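Shared workshop's two-armed robot moves to table tests

10 September 2024

Members of the Prolley shared workshop have begun table tests with a two-armed robot named Ploltix. The build has taken 104 evenings so far, according to project lead Deepak Garg. Both arms are now mounted and wired to one power supply.

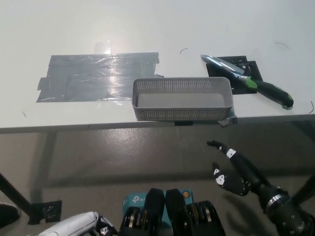
Ploltix at the test table, with a gray plastic basket and a kitchen knife set out. The white square patches on the hand carry black patterns.

The current test covers reach and grip on household objects. Garg said the right hand completed 70 of 80 basket grips in the last session. Most failures came from the thumb closing late, and the group is rewriting that part of the control code.

Knife handling will be run at low speed only. The workshop plans to show the robot at the Purkberg makers' fair in October.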